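# rarnstead-results

Match results, lineups and attendances for Rarnstead Town, a semi-professional soccer club, typed up from programs and newspaper cuttings. Version 3 of the files. Last full pass through the data: 22 February 2018.

Read the section on the unbeaten run before you quote anything. Most people who download this want one number out of it, and I don't think the number is safe.

## What's in it

- `matches.csv`: one row per first-team match, league and cup. Friendlies are left out, with exceptions noted in the `comment` column.
- `lineups.csv`: one row per player per match. Shirt numbers are as printed, so a player moved to another position before kickoff still carries the number from the program.
- `gates.csv`: attendances, with a source for each.
- `names.csv`: every spelling of every player we have come across, mapped to one ID.

Everything is UTF-8 with commas. Empty means unknown. Zero means zero. An earlier version mixed these up in the goals column, and that is how the club's website came to list a string of goalless draws that never took place.

## Where it came from

Sepehr Ebrahimi typed up the programs. Unnur Lauritsen did the newspapers, mainly from the bound copies at the Trundlow library. I (Amber Claeys) merged the two and wrote the checks.

The programs are weak evidence. A program is printed before the match, so it tells you who the manager meant to pick, or who he wanted the other manager to think he would pick. Where we have only the program, `lineup_source` says `program`, and you should treat that row as a rumor.

The newspapers are better but they had a habit of copying each other. Two reports with the same misspelled goalscorer are one report. Unnur flagged these as `shared_source` when she caught them, and I doubt she caught them all.

## The unbeaten run

The club says 11 seasons without a home league defeat. It's painted on the wall behind the turnstiles. I have tried to get to 11 from these files and can't do it without making choices I would be embarrassed to defend.

The trouble is a December match against Imari Rovers, abandoned in fog with Rarnstead a goal down. The league's minutes say the result stood. The club's own handbook says it was replayed and won. We have a report of the supposed replay, but it gives the same scorers, in the same order, as a cup tie between the same sides the following spring. I think someone at the handbook end mixed up the two.

In `matches.csv` the fog match is down as a home defeat with `disputed = 1`. Filter it out if you like. Please say that you did.

## Gates

Attendances before the new stand are mostly guesses by whoever was in the press seats. They end in 000 far too often. The famous 4,000 for the Imari cup tie appears in every club history, and the receipts that survive would cover about half of that even if children got in free. I have entered 4,000 in `gate_reported` and left `gate_paid` empty. The 2,000 given for the title decider has a receipt book behind it and I am fairly comfortable with that one.

Don't average `gate_reported`. You will get a figure, and it will be a figure about reporters.
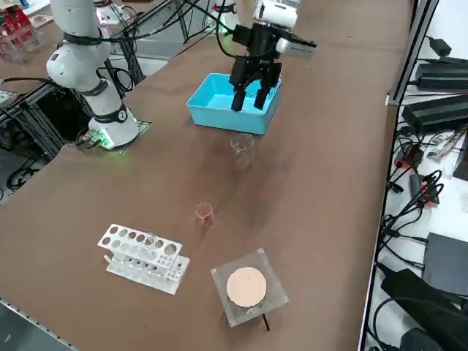 ## Players and names

Soudabeh Mousavi built `names.csv` and deserves most of the credit for it. The hard cases are brothers, and fathers and sons with the same initial. The two Rezaei brothers overlapped for part of a season and the papers wrote plain "Rezaei" for both. Goals we couldn't assign have the ID `rezaei_unknown`. If you add those to the older brother's total he becomes the club's record scorer, and I notice that every published list does exactly that.

Trialists are `trialist_a`, `trialist_b` and so on within a match. The letters do not carry over between matches.

## Known problems

- Substitutes are patchy until the league made clubs file team sheets.
- Own goals are credited to the attacking side's nearest player in some papers. We corrected these only where a second report disagreed.
- Kickoff times come from advertisements and may be wrong for any match that was moved.
- `manager` changes on the date of the announcement, which could be weeks after the man stopped turning up.

## Checks

Run `python check.py` from the top folder. It compares goals in `lineups.csv` against scores in `matches.csv` and prints every mismatch. It will print some. They are left in on purpose where the sources disagree, and a clean run would mean someone had been tidying.

## Corrections

Open an issue with the match date and a scan or a page reference. "My grandfather was there" goes in the `comment` column and changes nothing else. Fatemeh Jafarzadeh reads the issues and will ask for the page number, so include it the first time.

## License

CC BY 4.0 for the tables. The scans aren't included and we can't share them.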